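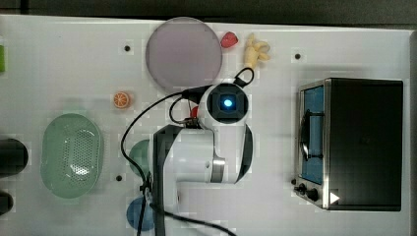 Trevor Blackburn
Applications Support, Flosteck

Print | E-mail

Ticket 31: Kitchen table-clearing task, Sondia arm
Site: Rutton
Opened: Wednesday, February 5, 2020
Priority: Normal
Status: Open, awaiting site test

Problem as reported

The Rutton site reports that the arm does not reliably complete the "clear to colander" routine. The task calls for the arm to pick up each piece of toy food and place it in the light green colander. The orange citrus slice is the usual point of failure. The gripper closes, the software records a successful grasp, and the slice remains on the table. The banana bunch is picked up without difficulty in most runs.

The site also asks whether the routine is ready to be shown to Hulme, whose staff wish to know if a machine of this type can be given simple kitchen chores.

Support log

Entry 1. The site was asked to repeat the routine with the standard layout and no changes to speed. Of four attempts on the citrus slice, three failed in the manner described. The grasp height was found to be set for taller items. A flat item requires a lower approach, and the value in use dates from November, before the slice was added to the item list.

Entry 2. A corrected grasp height was sent to the site. The slice was then lifted in both of the next two runs. In the second run it was released too early and came down on the rim of the colander. Release position is to be adjusted separately.

Entry 3. Cable routing was reviewed. Black cable is looped above the wrist, and a further length lies across the table to the left of the arm. The site is requested to secure the long cable along the arm before any further test, leaving enough slack for full wrist rotation. Loose cable may catch on light items and move them after their positions have been recorded.

Entry 4. The site asked whether the toaster oven could be added to the routine. Support does not recommend this at present. Opening a door with a vertical handle requires a pulling motion that the current release does not include. The oven should remain in its place on the right side of the table and be treated as an obstacle.

Response to the readiness question

The routine may be shown to Hulme as work in progress. It should not be presented as a finished household function. The arm handles known items on a prepared table, and a person must still set out the items and watch each run. Bowls and plates are outside the scope of this release.

Action required from site

Secure the cable, load the revised release position, and run the full routine with the plate left where it is. Attach the run record to this ticket. Support will review the record before the ticket is closed.

Print | E-mail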